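Did Kundham ever get a second season?

May 10, 2023 – posted by Danish Usmani
Print this page | E-mail this page
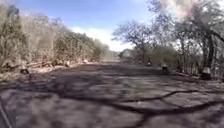

My sister and I binged all of Kundham last month and now we're stuck on that ending! I've read that the lead signed on for another show, Graltora, so does that mean it's over? I can't find a straight word anywhere.

Cheema
No second season yet. The fan petition had 2,789 names when I signed – the goal was only 2,000 – but I haven't seen any word from the producers. Graltora is a short shoot, so I wouldn't give up.

Skumance211
its cancelled i think. my cousin said so

Danish Usmani
Thanks Cheema, just signed it! Fingers crossed.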